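**Trusardale opens orders for the Gravov wrist kit**

For release: June

Trusardale is now taking orders for the Gravov wrist kit, a two-finger gripper and camera set for small robot arms. The kit is meant for college labs, repair benches and small workshops that want to teach an arm to handle everyday metal goods without buying a full work cell.

Each kit contains the gripper bracket, a pair of long tapering fingers, a printed camera mount, the wrist camera, cabling and a bag of fixings. Fitting takes two hex bolts on the bracket and can be done with the key supplied. Spare fingers are sold in packs of 10.

The fingers were redrawn after trials at Kuipers, a locksmith supply firm that sorts returned padlocks by hand. Returns arrive in mixed sizes, some open and some shut, often with the keys still on the ring. Kuipers wanted an arm that could take hold of a lock body without dragging its neighbours along. The earlier fingers were too wide at the tip for this work, and the new ones are narrower by 3 mm.

Recordings from the wrist camera can be saved straight to Tratus, Trusardale's own logging software. A licence for one arm comes with the kit. Tratus keeps the picture and the joint positions together, so a failed grip can be looked at again next to the settings that were in use. Version 2 adds a search by finger opening.

"We asked for something our bench staff could fit and take off themselves," said a spokesperson for Kuipers. "Keys on a ring are still the hardest part, and we have said so to Trusardale."

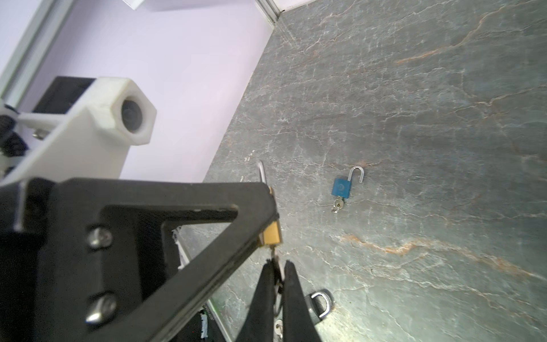
*The gripper over a marble worktop with brass, blue and dark padlocks.*

The kit fits arms with a standard small wrist flange. Buyers with other arms can ask for an adaptor plate, which adds seven working days to delivery. The camera mount file is free to registered owners who would like to print their own.

Orders and loan requests should be sent to the Trusardale sales desk. Loan kits go out for two weeks at a time and must be returned with all fixings.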